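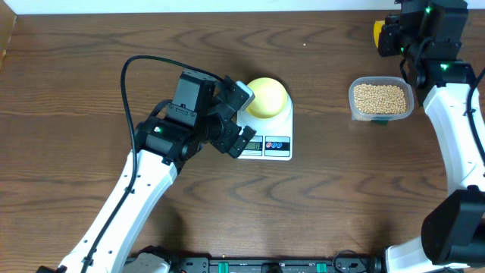
Planning the equipment for a small automation cell starts with the list of work that the cell must do, and only after this comes the catalog. In the first part of the course we spoke about the arms themselves. Today we speak about money. Please look at the weighing station as your case for this unit: two white arms, a digital kitchen scale, a clear container of soybeans, and one black rail that carries the bases of both arms. Every one of these things is a line in a budget. The cables are also a line, and so are the two green clamps on the rail. Students usually forget the clamps.

Unit 4. Main budget and small parts budget

I ask you to keep two separate sheets. In the main sheet you write the arms, the grippers, the computer and the table. In the second sheet you write everything that can be bought in an ordinary shop. For the Bovcombe exercise the second sheet has a limit of 544 euros. It may look like too much for small things, but in June the group of Kinga Szekeres used all of it before they had bought any spare finger pads.

Spare parts

A servo motor is a part that wears. In your plan, put 20 percent of the price of the arms for spare motors and gears. Imre Mészáros prefers 30 percent when beginners will use the cell, and I agree with him for the first year. Order the spares together with the arms. If you order later, the supplier may already sell a different version, and the brackets may not fit.

Measuring devices

A kitchen scale is cheap and easy to replace. Before you buy one, check three points in the manual:
- the smallest weight it can show
- whether it switches itself off, and after how long
- whether it can send its reading to a computer

The third point decides the price. A scale without data output must be read by a person or by a camera, and then the arm should not stand in front of the display. With the gripper in the position you see, one finger already covers a part of it. Changing the layout costs nothing at the planning stage, so draw the table from above before you sign any order.

Delivery time

Write the delivery time beside every price. Natália Zeman will give you the Vustasdale price list, where the times are in working days. Keep around 200 euros free for shipping.

Homework

Prepare both sheets for a weighing station with two arms. Give one cheaper choice for each line above the small parts limit, and explain in two sentences what is lost with it. Send the sheets to Barnabás Vincze.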